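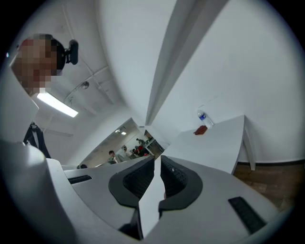 Teaching by Hand: Collecting Demonstrations with a Hand-Held Gripper
Project report, Kimaro Robotics Studio
7 Dec 2022
By Beatrice Mbwambo

1. Purpose

The project examined whether household sorting tasks could be taught to a robot arm from demonstrations recorded with a hand-held gripper, and how those demonstrations compared with ones given by remote control. Work began in August and was carried out in the Serkmont teaching rooms.

2. Method

The hand-held tool has two opposed fingers with padded inner faces, matched to those on the laboratory arm. Its camera looks out past the fingertips, so that the recorded view stays close to what the arm will see. Operators wore a head-mounted unit during recording. Each was asked to pick up a small item, carry it across the table and release it inside a taped square.

For the remote-control condition, the same operators drove the arm from a second desk using a pair of joysticks. Table height and lighting were held constant across both conditions.

3. Results

A total of 1313 demonstrations were retained, of which 125 were given by remote control. A further 95 were discarded, mostly for lost tracking when the tool was turned sharply toward the ceiling. Operators working by hand finished sooner and paused less before closing the fingers. Remote demonstrations were slower, but their paths never exceeded the reach of the arm, a fault found in several hand-held recordings.

4. Limitations

All operators were right-handed. Soft items were under-represented, and grip force was not measured. It is recommended that the next group fit a force sensor before recording resumes.

Comments

Mwajuma Shemweta: Were the out-of-reach paths removed before training, or clipped?

Beatrice Mbwambo: Removed. They are included in the discarded total.

Dakumlow: We had the same tracking trouble with plain walls. Printed markers helped a bit.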